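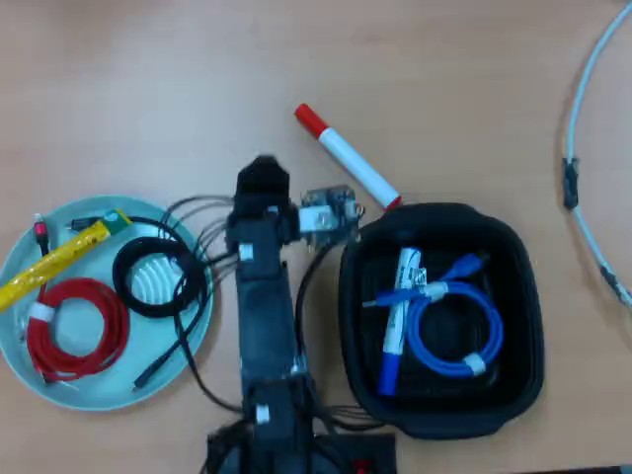
Cable sorting, Flurville: does it work?

2020-10-24

Every April I'm told that a tidy desk will change my life, and every April I end up with another container. Walter Inga swears by the plate-and-case method: tangles on a plate, small stuff in a soft case, nothing else on the table. He got it from a home organizing column in the Prultthorpe paper. I have my doubts. A plate is still a pile, it just has a rim.

Dede Abubakari and I gave it a go anyway. She handled the plate, I handled the complaining. The column promises that two colours of cable kept apart will stay apart, and I'd like to meet the person who has managed that past lunchtime.
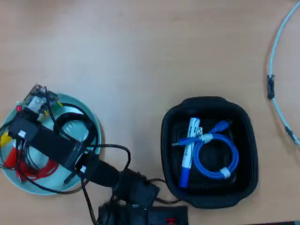

The teal plate, with red wire in loops and a coiled black cable. The case is over to the right.

Walter says the plate is only a stopping place and everything moves on to a labelled bag afterward. Fine — but who labels the bags? I bought a set of Tello pouches for exactly this purpose and used two. The rest are in a drawer, unlabelled, with the receipt. An Orico cable box went the same way, and I couldn't tell you what's in it now without tipping it out.

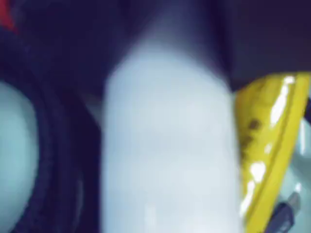

Colour is the one part of the method I'll half defend. The column wants you to give every category its own colour, which sounds like a way to sell stickers, and grey cables don't stand a chance under it. Still, a glossy lemon yellow like the one on the right does catch the eye, even close up with everything blurred around it. Black against deep shadow is another matter. If you must buy something, buy it in a loud colour and skip the stickers.

Dede thinks I'm being unfair and wants to try the same thing on the kitchen drawer. She's welcome to it. The plate goes back in the cupboard when we need it for sandwiches.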